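9 min read

4. What the work became

4.1 The job before the job

When Fultska took over the returns floor at Bragança, the work was easy to explain to a new hire. A box came in, you opened it, you decided whether each thing inside could be sold again, and you put it in one of 7 bins. People got good at this in a week and bored with it in a month. Several of the staff we interviewed had been bored with it for years and spoke of that period with real affection.

The plan to automate it was called Turura. Arms on fixed stands would lift mixed small goods out of shallow trays and place them in the right bin, and the sorters would move on to what the project documents called "higher-value tasks." We asked four managers what the higher-value tasks were. We received four answers, one of which was forklift training.

What the sorters moved on to was teaching. The arms knew very little about mixed small goods, and the supplier, Lakel, needed somebody to show them. So the same people who had been emptying trays by hand were given a hand-held gripper with a camera on it and asked to empty trays with that, at home or in whatever furnished room was free, as many times as the schedule asked. A full shift's quota was 21 recorded trays. The returns floor, for comparison, had never had a quota that low, and no one on it had ever come home so tired.

4.2 Learning to have two fingers

The first complaint in our interviews is about the hand. A person who has sorted goods for nine years does it with both hands, the side of the palm, a forearm now and then, and once (we were told with some pride) an elbow. The gripper has two fingers. They open and they close. Everything the sorters knew about sweeping, scooping and tipping had to be put away, and the skill they were praised for in training was the skill of doing it worse in a consistent manner.

Mwende Shirima, a sorter who later became a team lead, put it this way in her second interview:

"My first week they told me I was too fast. Eleven years I've worked here and that was the first time. Then they told me to stop using my other hand to hold the tray still. I said, so who holds the tray? They said nobody holds the tray. So the tray goes for a walk, and I go after it."

Speed came up again and again. On the floor, speed had been a source of standing. Everyone knew who was quick, and the quick ones were left alone by supervisors. In the recording work a quick session was likely to be sent back with the note "motion too abrupt," and the people who did best were the ones who had been mildly slow all along. Two of them told us they had waited a long time for this.

4.3 Who picks the objects

The second change is less obvious from the outside. On the returns floor, customers decided what was in the box. In the recording work, the sorters decided what was in the tray, within a list. The list asked for variety and said very little else. It wanted soft and hard things, clear and opaque things, things that roll, and "items with challenging geometry," a phrase that every sorter could recite and that none would defend.

Composing a tray turned out to be the part of the job people liked. They developed opinions. Toy food was admired because it comes in silly shapes and survives being dropped. Anything translucent was considered a nuisance to the machine and was therefore popular. Loops and straps were argued over at length: one camp held that a strap is a gift to a two-fingered hand, the other that a strap makes the object behind it swing about and ruins the placing. Figure 3 gives a fair idea of the taste of the group, with a pink rubber pig whose beaded loop hangs over the rim of the tray, and with a jar of cotton swabs standing among the toys.

We would point out that this is skilled work and that the pay scale did not think so. The sorters who put together useful trays were drawing on years of knowing which items slip and which ones get caught under other ones. Lakel's written feedback called this "good object diversity." The pay slip called it "Handling, general."

4.4 The room as workplace

The third change concerns where the work happens. The returns floor has lines painted on it, a break room, and a clock that everyone agrees is wrong. The recording work could be done on any steady surface and, as it soon became clear, on some that were not so steady. The instructions actively asked for different backgrounds, and beds, desks and sofas all qualified. One sorter said she had never been paid to sit on a bed before and would like that phrased carefully in the paper.

There were good sides to it. Parents of small children could record after bedtime. Two people with bad knees stayed in work they would otherwise have left. There were bad sides too, and the interviews circle around them. The break room had been where people learned which supervisor was in a mood and how to get a shift swapped, and no app took its place. Several sorters also disliked tidying for the camera, and disliked even more the suspicion that they ought to. Shirima's advice to new recorders was to clear the tray's landing area and leave the rest of the room to get on with its life.
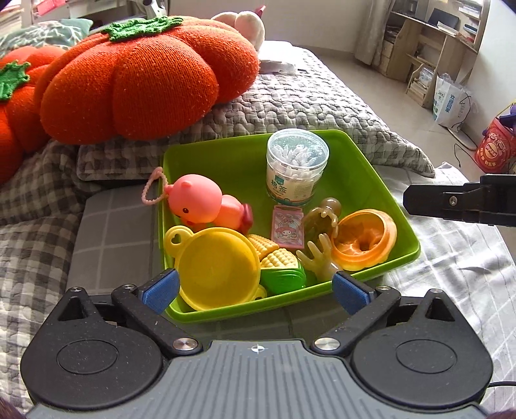 Figure 3. View from the hand-held gripper at a tray of mixed items on a bed, with two knitted pumpkin cushions behind.

4.5 Counting what counts

By the end of the study period the team had turned in 1000 accepted sessions. A further 309 had been rejected, and it is the rejected ones that shaped how people felt about the job. A sorter on the floor who misjudged a kettle would hear about it from the person standing next to her. A recorder heard about it days later from a status page, in a single word. Some kept private notes on what they believed the word meant. When we compared the notes of three recorders, they agreed on the spelling.

We raised this with Fultska in April, and the status page was changed to give a reason in a full sentence. The sorters regard this as the study's main finding. We had hoped for something with more theory in it, but we record it as they gave it to us.

The arms at Bragança now handle part of the small-goods line. They are slow and rather careful, and they pause before anything with a strap. Two of the sorters say they can recognize their own habits in the way the wrist turns before a pick. Lakel's engineers told us this cannot be so, given how the data are pooled. Shirima has watched the arm nearest the loading door for most of a shift and says it is plainly her, on a bad day, with the other hand tied.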